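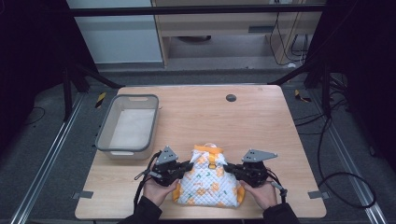 Step 1. Open the export screen

Sign in to your Lencho site as an administrator. From the left menu, choose Tools, then Member Export. If the menu item is missing, ask your site owner to turn on the Halberg add-on.

Step 2. Choose the fields

Select the columns to be included in the file. A single export may contain up to 8 custom fields. Name and e-mail address are always included. Set the batch size to 100 and leave the
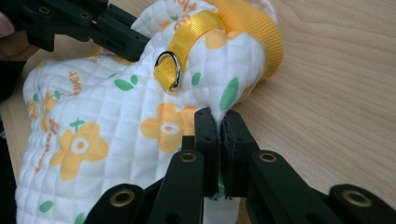

separator set to comma unless your spreadsheet program requires another character. Select Save Layout to keep these settings for later exports.

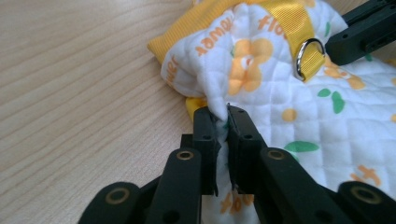
Step 3. Run and check the file

Select Start Export and keep the browser tab open until the download link appears. Compare the row total in the file with the member total on the dashboard. The two numbers must match.

Reviewed by Safta Husar, Documentation

Filed under: Site Administration, Member Data
Shares: 923 | Comments: 8

Related articles
Importing members from Plisier
Restoring a deleted member list
Detammont hosting: file size limits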